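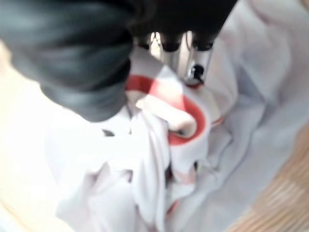 Folding Striped Kitchen Towels for Shelf Storage

Prepared by the Linen Room, Burnau Residence Hall
Revised September 21, 2026

This page sets out the method for folding white cotton kitchen towels with a colored stripe. It applies to towels used in the main kitchen, the serving pantry, and the guest kitchenettes. Bath linen and table linen are covered on separate pages.

Before you begin

Work on a flat, clean surface at waist height. The surface should be wide enough for one towel to lie fully open. Wash and dry your hands, and remove any rings or bracelets that could catch the weave.

Towels should be completely dry. A towel that feels cool at the hem usually needs more time in the dryer. Set aside any towel with a stain, a hole, or a loose hem, and place it in the repair bin marked Naketti. Do not fold repair items in with the rest.

Opening out a crumpled towel

Towels often come out of the dryer bunched, and the corners can be hard to find. Do not shake them hard, as this spreads lint over the finished stack. Use the stripe as a guide instead.

Find any part of the stripe and follow it with your fingertips until you reach a hem. Slide your hand along the hem to the nearest corner and hold it. Continue along the same hem to the next corner, then lift the towel by both corners and let it hang for a moment.

Lay the towel down with the stripe facing up. Smooth it from the center toward the edges with the flat of your hand. If the stripe still curves, the cloth beneath it is twisted or bunched. Lift the nearest hem, draw it gently outward, and smooth again until the stripe lies straight.

Folding

Fold the towel in half lengthwise, matching the long hems. Press the fold lightly with your palm.

Fold the towel in 3 across its length. Bring one short end in by one third, then bring the other end over it. The stripe should remain on the outside — if it has disappeared, open the towel and turn it over before folding again.

Check that the edges are level. Small differences are acceptable in older towels, which shrink unevenly.

Stacking and shelving

Place each towel with the closed fold toward the front of the shelf. Stacks should stand no higher than the shelf label. Put newly washed towels at the bottom of the stack so that all towels receive equal use.

Main kitchen towels go on shelf 2. Pantry and kitchenette towels go on shelf 3. Spare stock remains in the Chornovol cabinet and is issued only on request.

Towels that will not lie flat

Some creases remain after smoothing, most often when a load has been left in the dryer overnight. Mist the cloth lightly with water, smooth it by hand, and leave it open until dry. Ironing is permitted but seldom necessary. Fabric softener is not to be used on kitchen towels, as it reduces their ability to absorb water.

Questions about this method may be directed to Szu-yu Choi in the Linen Room. Requests for replacement towels go to Athina Gavalas, extension 2750.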